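3.2 Surfaces and the handling of soft items

The Grusholm study considered how household textiles are laid down, folded and put away in small rooms. Work surfaces were kept plain so that the outline of each item could be judged against its background. A dark grey tabletop was used for folding, and finished items were placed in a stack at the side, following the layout proposed in the earlier Lambert survey.

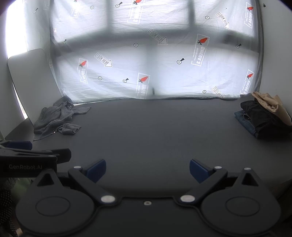 Of the 330 items recorded across all rooms, 80 were classed as unfolded at first contact. An item was given this class when its edges could not be followed by eye and its type could not be stated with confidence. T-shirts and towels were often confused at this stage, a difficulty also reported at Distulov. Stacked items were assessed separately, as their folds were already set.

Materials with a soft, fuzzy surface were treated as a further group. Such fabrics tend to hold a mound when bunched and may conceal smaller objects lying behind them. Figure 4 shows a crumpled piece of grey felt-like fabric, with a small piece of beige cardboard partly hidden behind its left side.

Figure 4. Grey felt-like fabric in a bunched state.

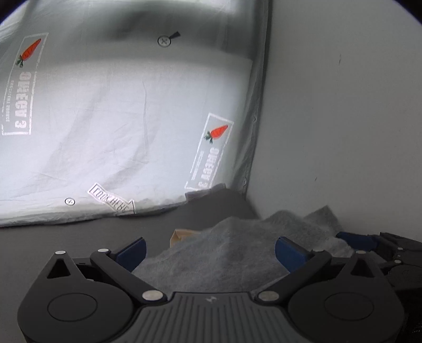 3.3 Coding of folded states

Each item was coded on the Flosia scale, which runs from bunched to fully folded. Two coders worked separately and agreed in about 90 per cent of cases. The remaining items were reviewed jointly, and 40 were assigned to a neighbouring class.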